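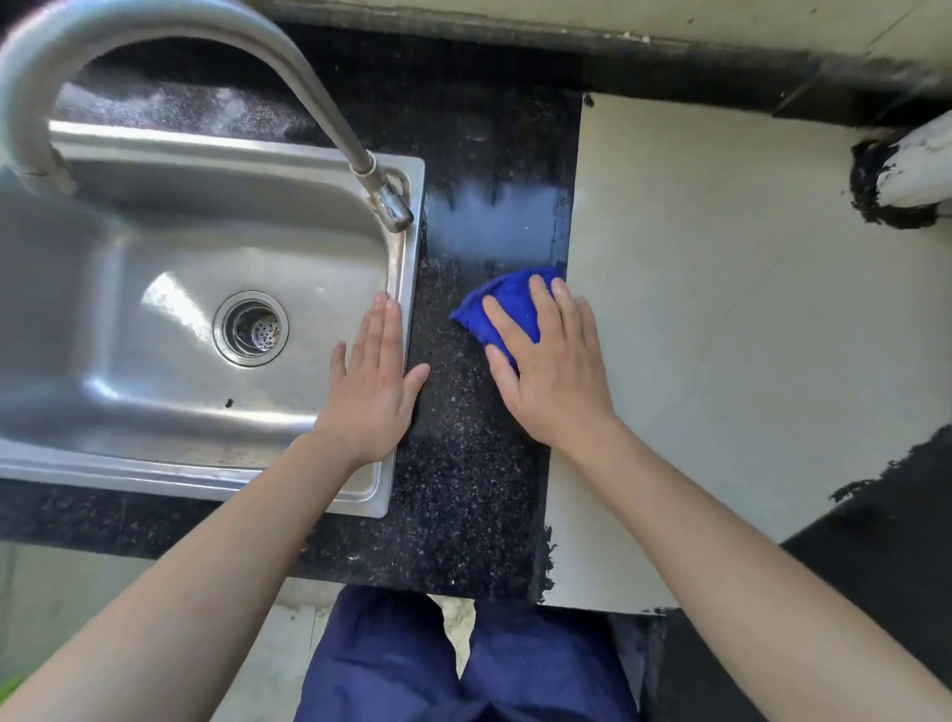 Why Do We Wipe Kitchen Counters?

A kitchen counter gets used all day long. People cut fruit on it, set grocery bags on it, and spill juice on it. By dinnertime it can have crumbs, sticky spots, and drips, even if it looks clean from across the room. Dark stone can be the trickiest kind, because the specks in the stone hide the specks of food.

What is a stone counter made of?

Many kitchens have counters made of granite. Granite is a hard rock that formed deep underground, when very hot melted rock cooled down slowly. As it cooled, different minerals grew into grains that locked together. That is why granite has dots. Light grains are often quartz or feldspar. Small black grains are often a mineral called mica.

Workers cut the rock into big flat slabs with saws, then polish one side until it shines. In the town of Lelville, a stone shop called Gruber keeps 738 slabs in its yard, and no two have the same pattern.

What does the soap do?

Water is good at washing away sugar and salt. It is not very good at washing away grease, such as butter or cooking oil. Grease and water stay apart. You can see this when oil floats on top of a bowl of water.

Soap helps the two mix. One end of a soap molecule sticks to water and the other end sticks to grease. The soap surrounds tiny bits of grease and pulls them off the counter and into the water. Then a cloth can pick up the whole mess.

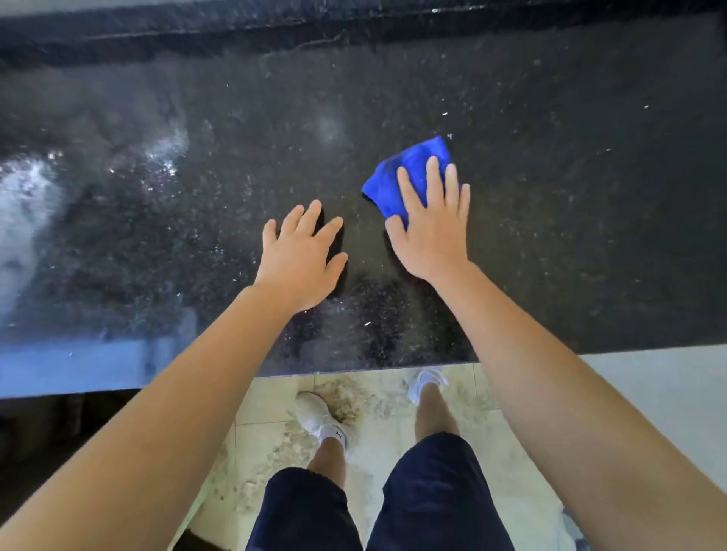

Why does a cloth made of microfiber pick up so much dirt?

The threads in microfiber are much thinner than a human hair, and many of them are split into even thinner strands. All those strands make lots of tiny gaps. Water and dirt get pulled into the gaps and stay there until the cloth is rinsed.

How to wipe a counter

Ask a grown-up which cleaner to use. Lemon juice and vinegar are acids, and they can make some stone counters dull. A drop of dish soap in warm water is fine for most of them.

Move cups, plates, and food out of the way first. Brush the crumbs into your hand and put them in the trash. Wet the cloth, squeeze it out, and wipe from the back of the counter toward the front. Don't forget the narrow strip beside the sink – water likes to sit there.

Rinse the cloth and go over everything again to take off the soap. Last, dry the stone with a clean towel. If you leave the water to dry by itself, it can leave pale spots. The spots are minerals that were in the tap water.

What happens to the cloth?

A damp cloth left in a heap stays damp, and germs grow well in damp places. Hang it up so air can reach both sides. Wash it often, without fabric softener, which coats the threads and fills the gaps.

Words to know

Mineral: a solid material found in nature. Rocks are made of minerals.

Molecule: a very tiny piece of a material, made of atoms joined together.

Slab: a large, flat, thick piece of stone.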